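Order on the Desktop: The Return of the Sorting Tray

The small work table occupies an uncertain place in the modern office. It is seldom anyone's assigned desk, and it rarely appears on a floor plan. It is the surface on which parcels are opened, badges are assembled, cables are matched to their devices, and supplies are divided before they go back to the cupboard. At Sturside, a shared office building in the Partington district, tables of this kind were for many years left to the people who happened to use them. Last November the building's management undertook a review of how they were equipped.

The review began with complaints about lost parts. Adapters, pens, clips and fasteners were being reordered at short intervals, although most had never left the building. An inspection of the 26 tables in common use found that 16 had no container of any kind on them. Small items were set down directly on the surface, mixed with whatever the previous user had left behind, and swept into a drawer at the end of the day. The drawers had become the true storage system of the building, and very few people could say what was in them.

Management considered a number of remedies, including lidded boxes, divided drawers and wall racks. Each was tried for a short period. Lidded boxes kept their contents together but were opened so often that the lids were soon stored separately. Wall racks required staff to stand and turn away from their work. The open tray proved the most acceptable. It could be carried with one hand, wiped clean, and stacked when empty, and its contents remained in view at all times.

Anport, the supplier chosen for the project, provided trays in two widths. The wider model is intended for objects still being sorted, and the narrower one for long, slender articles that would otherwise roll or slide beneath larger things. The two are designed to stand side by side without a gap, an arrangement the supplier recommends for tables too small to accept a full organizer. Staff were asked to keep the wide tray in the center and to place the narrow one on the side of the hand they use most.

A second measure concerned the surface itself. Many of the tables had pale or reflective tops, on which clear plastic parts and white fittings were easily overlooked. Fostero, which furnishes several floors of the building, advised covering them with plain cloth in a strong color. Cloth also softens the sound of objects being put down, a point of some importance in rooms where calls are taken. The covers are washed every 2 weeks and are cut to hang slightly over the edge, so that they may be gathered up and shaken out. Patterned cloth was tested and withdrawn, as small parts proved difficult to find against it.

The guidance issued to staff is brief. Only one kind of task should be carried out at a table at a time. Items that have been sorted should leave the tray before new ones are added. Nothing should be stored in the trays overnight. Chairs may be drawn up for seated work, but they should not be used as additional shelves during busy periods, a habit the review found to be widespread. Power cords should be returned to their hooks when a session ends. The final point has been the hardest to enforce, and management expects to raise it again.

Results have been encouraging, though modest. Orders for replacement adapters have fallen, and 13 of the drawers have been emptied and removed altogether. There have been objections as well. Some staff members find the cloth covers fussy, and others have asked for a third tray, which the smaller tables cannot hold. Management has declined this request for the present, and has offered instead to exchange any pair of trays for one of a different depth.

Sorting by hand remains slow work, and the review did not seek to hurry it. Its aim was to ensure that the surface in front of a person holds only what the task requires and that each type of object has an obvious place. On a table covered in lime green, a white tray stands out plainly, and so does a black, curved piece lying inside it. The narrower tray fits edge to edge on the right, with a thin yellow stick resting diagonally across it. Tables of this size will be the first to receive replacement covers when the next order is delivered, and departments wishing to keep their present color should notify the building office before that time.
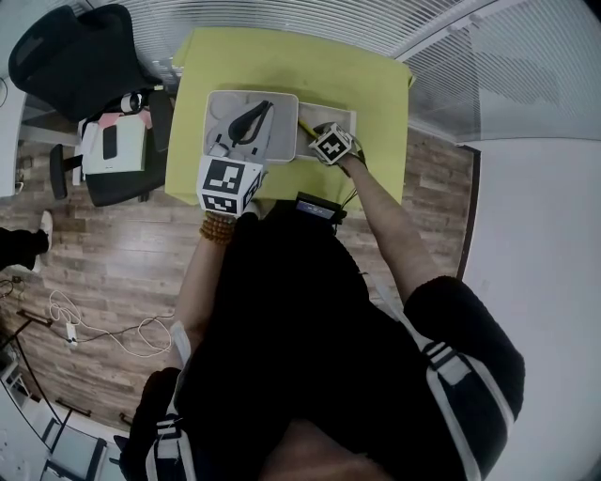
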